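Search reviews
Search
Popular searches: bread bin, cutting board, drawer organizer, dish rack

Vurnden board with white surround, four months in

Posted by Tamás Virág, 14/10/2018

Short version because dinner is in an hour: I like it, I'd buy it again, the surround is a pain to clean. Long version follows.

Bought this to replace a Nerketti that warped so badly you could rock it like a chair. The Nerketti was thin, cheap and my own fault, it went through the dishwasher more than once. So I wanted something flatter and heavier that stays put on the counter. The Vurnden is a light wooden board sitting in a white plastic surround with rounded corners. You can lift the board out. That was the selling point for me.

Ordered it from Dobos, item 1471 in their kitchen section if you want to find it, their search is hopeless. Came in 5 days. Box was fine, no instructions, not that you need any. Slight plastic smell off the surround for the first evening, then gone.

Oiled it before using it. Two coats of plain mineral oil, left overnight, wiped off in the morning. It drank the first coat completely. I'd say do this even if the seller tells you it comes ready to use, mine felt dry as toast. The color got a lot warmer after, more honey than I expected from the photos on the Dobos page. My wife prefers it. I don't mind either way.

Cutting on it. Good. Harder than the old one, so the knife makes more of a knock, and I've had to touch up my edge more often than I used to. Not by much. If you have a very hard thin Japanese type knife maybe look at something softer. For an ordinary chef's knife and a bread knife no complaints. Onions, cabbage, a whole squash last week, all fine. Doesn't slide. Doesn't rock. Knife marks are there if you get the light low across it but they're shallow.

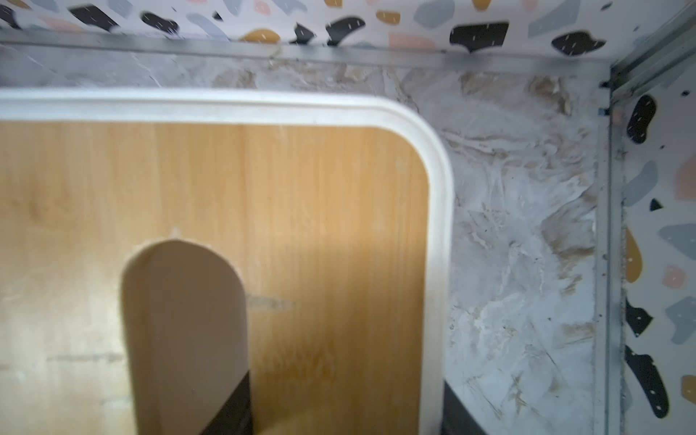 Size is enough for one person working. A big loaf fits lengthwise with a bit to spare. Two people chopping, no, get a second board. We tried it at my brother's birthday and ended up passing the thing back and forth.

Now the surround. It has a raised lip and a channel set in from it, and the channel is where everything goes. Crumbs mostly. For bread this is great, you tip the lot into the bin and the counter stays clean. For tomatoes less great. Juice runs in, sits there, and if you forget it until the next morning you're in there with a toothbrush. The rounded corners help, at least there's no sharp inside corner for stuff to wedge in. I do it under the tap with the board taken out, takes a minute, but it's a minute every time and some nights I can't be bothered.

Beets: don't. Or do it on a plate. Turmeric same story. I got the worst of the beet off with baking soda paste left on for a while, and a second go the day after.

Speaking of stains, a word on countertops. Ours is the white marbled kind with gray veins and it shows every single brown mark, tea, coffee, soy sauce, all of it. If yours is similar, a board with an edge round it is worth having for that alone. Wipe underneath as well. Water gets trapped under the surround and you wont know untill you move it.

Compared with the Humilov: my sister has the Humilov, which is a plain slab, no surround, heavier. Nicer looking, I'll give it that. Costs more. Hers has a split starting at one end after two winters near a radiator, so it isn't bulletproof. She scrapes crumbs onto the floor and vacuums. Different households I suppose.

Things I'd change. A finger notch to get the board out, at the moment I push a butter knife down the side. Slightly deeper channel or else no channel. And rubber feet, mine sits on a folded cloth when I'm kneading, which I do most weekends.

Care so far: wash by hand, stand the board on its edge to dry, oil again when it looks pale. That's been once a month for us. The dealer leaflet for the Nerketti said twice a year and look how that went.

Build is decent. No cracks in the plastic, no lifting anywhere on the wood, still flat when I lay a ruler on it. Bought a second one for my mother, same fit, same smell on day one, so they seem consistent.

Would I recommend it? For bread and vegetables yes. For meat I keep a separate cheap one anyway, so can't tell you how it does with a roast and all that juice. Will update if it warps.

Rating: 16 out of 20. Lost most of those points on the channel.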